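Toy block

A toy block is a small solid piece, usually of wood or plastic, made for children to stack, line up and knock down. Sets range from a handful of plain cubes to boxes of several hundred pieces.

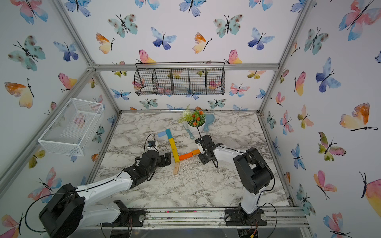
Most wooden blocks are cut from hardwoods such as beech or maple, which resist splintering. Edges are sanded or slightly rounded. Paint, where used, has to meet toy safety rules in the country of sale, and blocks for children under three must be too large to swallow.

Unit blocks, common in nurseries, are made in fixed proportions — two short pieces match the length of one long one. Alphabet blocks carry letters on their faces and are generally cubes.

The maker Krum Radulović sold plain boxed sets of 50 pieces under the name Cetemora. A larger school set, the Melley, had 600 pieces and came with a storage trolley.

See also: Construction set, Dominoes, Stacking toy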